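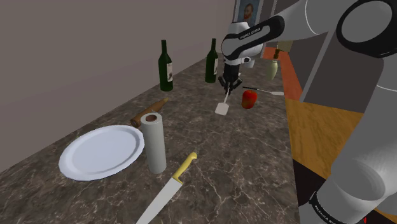 Sealing Stone, by the Numbers

Most complaints about stone countertops concern stains, and most stains are a matter of porosity. Marble and granite contain fine channels between mineral grains. Oil and colored liquids enter these channels by capillary action and stay there after the surface has been wiped.

Mustau, a testing shop that works for stone yards, logged 1,429 service calls on kitchen counters. Of those, 323 were for etching, a separate problem. An etch is a chemical change in the stone itself, usually from lemon juice, vinegar or wine acting on calcite. A penetrating sealer does not prevent it. Owners who reseal an etched counter get a sealed etch.

The usual check for absorption is a spoonful of water left on the surface for 15 minutes. If the stone darkens, it is ready for sealer. Dense granites may never darken, and sealer applied to them dries as a haze that has to be buffed off.

Application matters more than brand. Cirska, a fabricator, allows its crews no more than 40 square feet at a time, so that the excess can be removed before it cures. The surface has to be dry for a full day beforehand. Seams and the cutout at the sink take a second coat.

Cleaning products account for much of the wear on a sealer. Neutral soap is safe. Ammonia and bleach shorten the interval between coats, and powdered cleansers scratch polished marble. On honed finishes the scratches are harder to see, but the stone still takes up oil faster near the stove.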